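Attendance Registers and the Public Office

3 min read
Search this blog Search

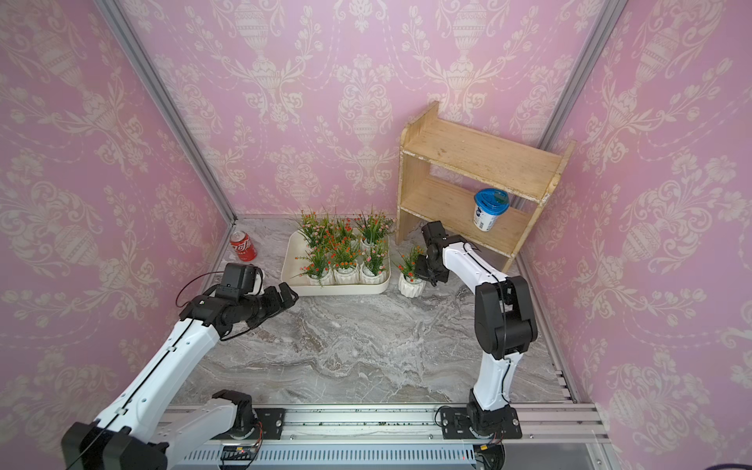
Pink patterned walls above a marble-patterned floor.

The administration's decision to publish staff attendance registers for its district offices deserves a fuller discussion than it has received. From October, each office must display the previous month's figures at its main entrance, where any citizen may read them.

The district of Brukau was among the first to comply. Its register covers 77 posts, of which 29 were recorded as vacant. The Moura office, which serves a larger population, reported 613 applications received in the month and 747 still awaiting a decision from earlier months.

These figures should be read with care. An officer who is present at nine in the morning may still leave a file untouched until evening, and an officer visiting a village may be marked absent while carrying out his duties. The register at Plesora makes no allowance for field visits – an omission that the department ought to correct before any disciplinary use is made of the results.

It is my view that the vacant posts are the more serious matter. Ministers have spoken at length on punctuality and very little on recruitment. A written timetable for filling the posts at Brukau would be welcome, and I shall return to the subject when the next registers are displayed.

4 comments
Share 12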